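The gripper that forgot it was closed

I spent most of July chasing a fault in the hand-held gripper, and I'm writing it up before I forget the order things happened in.

The symptom was simple. The fingers would close on something soft, the log would show a steady closing width, and then the width would jump to fully open for a few samples and come back. On the bench it never did this. Out in a house, sorting household stuff, it did it several times an hour.

I blamed the software first. Kaja Ramanauskas had changed the smoothing filter the week before, so I rolled that back and ran 48 grasps on a foam block. No jumps. I put her version back and ran another 48. Also no jumps. I owed her an apology and she got one.

Next was the supply. A sagging rail can make a position sensor read garbage, so I put a meter on it and left it logging. It was flat through everything, including two more bad readings, and that ruled it out.

What I should have looked at was the cable. On the bench the tool sits in a stand and the cable hangs straight. In use, your wrist rolls over to get into a basket or behind a bag, and the cable takes up the twist right where it enters the housing. 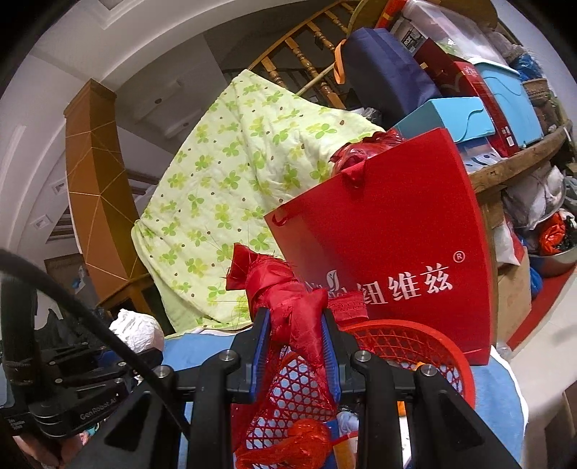

Fabric made it worse. A hard object stops the fingers and you lift it out. With cloth you pinch, tug, roll the wrist and pinch again, so the connector gets worked from side to side the whole time. I took the cover off and found one crimp that had never been fully seated. I could make the signal drop out by bending the cable with one finger.

The safety side bothers me more than the bad data. Sarita Pant replays these logs on the arm at Besgate, and a false "open" in the middle of a lift means the arm lets go. She had already seen it drop a mug. The replay code now rejects any width change too fast for the fingers to make, and stops the arm if it sees one.

The repair was a new crimp and a proper strain relief clamp. I then did over 200 grasps on towels and shirts, rolling my wrist as far as it would go — no jumps. The other 6 tools still need their covers off.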